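From: Yogesh Rajput, Early Learning Resources
To: Umberg Play Resources list
Subject: Re: [umberg-play] Market corner: produce and baskets

Dear colleagues,

I am replying to the Brarkbridge query of earlier this week, which is reproduced in part below for those who joined the list after it was sent.

> We are due to receive the market corner from Fluvden in October and
> would be grateful for guidance on two points. First, should the play
> vegetables be kept on the stands between sessions or put away in the
> baskets? Second, is there an agreed arrangement for the crates? Our
> staff have been setting out the produce differently every morning and
> the children have begun to remark on it.
> Brarkbridge Center

On the first point, the produce should be returned to the stands at the end of each session. The shopping baskets are for use during play and should be stored empty. A basket left full tends to be claimed by the first child through the door, and the remaining children then find very little to buy.

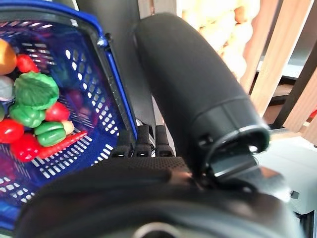
Blue shopping basket with mixed play vegetables, Fluvden center.

Please ask staff to sort the contents by kind before restocking. Tomatoes and peppers are readily confused by younger children when they are put back in a hurry, and the smaller items collect at the bottom of the basket. Centers that have adopted the practice report that the children will do most of the sorting themselves if one adult reads out the names. We allow 7 minutes for this at the close of the morning session.

On the second point, there is no fixed plan, but the following principles have been agreed with the Sandhu and Fluvden centers and are recommended to all. Each crate should hold one kind of vegetable wherever stock permits. Where two kinds must share, they should differ plainly in color and shape, as carrots and leafy greens do. Potatoes are best kept in a lower crate, where small children can reach them without leaning across the upper row. 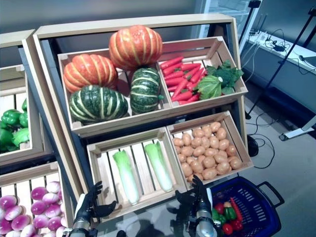
Large items such as pumpkins and napa cabbage should be given a crate to themselves and should not be stacked deeply. Two cabbages are sufficient for one crate. Potatoes, on the other hand, may be heaped, and the children appear to prefer them that way. Turnips and green peppers should go to the second stand if your center has one.

Price cards are available on request in sets of 24. Kindly state whether you require the version with numerals only or the version with dots and numerals. Replacement items should be requested on the usual form, with the vegetable named in full; we continue to receive forms that say "green one."

Brarkbridge staff are welcome to visit the Fluvden center before their own stands are delivered. Please write to me directly to arrange a time, and not to the list.

Yours sincerely,

Yogesh Rajput
Early Learning Resources, Umberg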